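Cookware Care and Replacement Parts: Frequently Asked Questions

Tralturero Shared Kitchen Service
Last revised Friday, June 29, 2018

The following answers apply to all saucepans, lids, knobs and table mats lent by the Tralturero Shared Kitchen Service to member households, classrooms and meeting rooms. Borrowers are asked to read them before contacting the Parts Desk. Questions concerning small appliances, knives and bakeware are covered on separate pages.

LIDS AND KNOBS

Why does the Service lend saucepans with removable lid knobs?

The knob is the part of a lid that is handled most often and the part that most often needs replacement. A removable knob allows the Service to keep the lid in use and to order a single small part. It also allows the underside of the knob to be cleaned, where grease collects around the screw.

My knob has come loose. Should I tighten it or return the lid?

Borrowers may tighten a loose knob by hand. Hold the lid upside down on a folded towel, steady the knob from below, and turn the screw clockwise with a suitable screwdriver until the knob no longer spins. Do not use pliers on the knob itself. If it loosens again after the next use, return the lid with its knob and screw to the Parts Desk.

How should a knob be returned when it has separated from its lid?

Please place the knob inside the saucepan to which it belongs and return the two together. Loose knobs handed in by themselves are difficult to match, as several of our saucepan lines are close in color. A mint-green knob and a mint-green saucepan returned as a pair can be logged at the desk without delay.

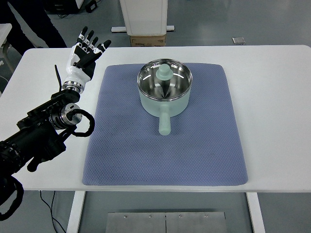 May a lid be used on the stove without its knob?

Lids without a knob should be kept off the stove. Steam escapes through the open screw hole and can burn the hand, and the lid cannot be lifted safely. Use a lid of the same diameter from another saucepan until the replacement part arrives.

What does a replacement knob cost?

The first replacement in a lending period is free of charge. Each further knob is billed at $2. The charge includes the screw and washer. Lids that must be replaced in full are billed according to the schedule given at checkout.

Will the replacement match the color of my saucepan?

The Service orders matching parts from its two suppliers, Teditz and Brutico, wherever they remain available. When a color has been withdrawn, a black knob is supplied. Borrowers who prefer to wait for a matching part may say so on the request form, and the saucepan will be set aside for them for up to 24 days.

STAINLESS STEEL INTERIORS

How should the inside of a stainless steel saucepan be cleaned?

Allow the saucepan to cool. Wash it with warm water, dish soap and a soft sponge, then rinse and dry it with a cloth. Food that has stuck to the bottom should be soaked for an hour before washing. Steel wool, oven cleaner and chlorine bleach are not permitted on any saucepan belonging to the Service.

There are rainbow-colored marks on the steel. Is the saucepan damaged?

Rainbow marks are a surface effect of heat and do not affect cooking. Wipe the interior with a cloth dampened with white vinegar, rinse well and dry. White, chalky spots are left by hard water and may be treated the same way.

Small pits have appeared in the bottom. What caused them?

Pitting is most often caused by adding salt to cold water, where it settles before it dissolves. Bring the water to a boil first and then add the salt. Light pitting is considered ordinary wear, and no charge is made for it.

Can the saucepans go in the dishwasher?

Saucepans with a colored exterior are to be washed by hand. Dishwasher detergent dulls a matte finish over time, and the change cannot be reversed. Uncolored stainless steel saucepans may be placed on the lower rack.

Can they go in the oven?

Only saucepans marked on the base as suitable for the oven may be used there, and never above 300 degrees Fahrenheit. Remove the lid first. Colored handles and knobs should not be placed under a broiler at any temperature.

TABLES AND MATS

Is a mat required when a saucepan is placed on a table?

Yes. Every table in the meeting rooms and classrooms has a mat, and saucepans are to be set down on it, including for sorting, inspection or return. The white tabletops scratch easily and show every mark. A saucepan should stand well in from the edge of the mat, and its handle should not project past the edge of the table, where it may be caught by a sleeve or a bag.
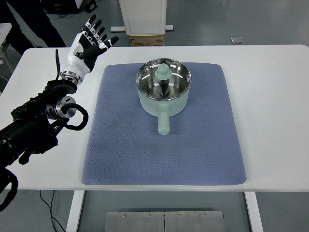
Photo: Tralturero Shared Kitchen Service / Elvia Tapia

Can a hot saucepan be placed directly on the mat?

The mats are intended to protect the tabletop from scratches and should not be relied on against heat. Place a trivet on the mat first. Trivets are kept in the drawer beside each stove and are to be returned there after use.

How are the textured mats cleaned?

Shake out crumbs over a trash can, then wipe the mat along the lines of the pattern with a damp cloth and a little dish soap. A soft brush may be used where food has dried into the texture. Lay the mat flat until it is fully dry. Mats that are rolled while damp develop an odor and will not lie flat again.

May I bring my own mat?

Personal mats are allowed in the meeting rooms, provided they are removed at the end of the booking. The Service does not store them and accepts no responsibility for mats left behind.

RETURNS AND REQUESTS

What condition should a saucepan be in when it is returned?

It should be clean, dry and complete with its lid, knob and any washer that has come off. Do not wrap parts in paper towels, which are easily thrown away by mistake. A saucepan returned with food residue is subject to the cleaning fee.

Where do I take a damaged item?

Damaged items are received in Room 109 during regular desk hours. Please attach a completed tag giving the borrower's name and a short account of the damage. Items left in the hallway are not recorded as returned.

Who decides whether damage is ordinary wear?

The decision is made by the Parts Desk on inspection. Borrowers who disagree may write to Quentin Lecomte, Supervisor of Lending, within two weeks of the notice. A written reply will be sent.

Does this page apply to Sastry pans borrowed before April?

Sastry pans are no longer lent out, but those still with borrowers remain covered by the cleaning and return rules on this page. Replacement knobs for them are not stocked. Borrowers with a broken Sastry lid should return the pan and lid together and will be issued another saucepan of similar size.

How do I request a part?

Request forms are available at the Parts Desk and at the front counter. State the color and diameter of the saucepan and whether the screw is also missing. Incomplete forms are returned to the borrower.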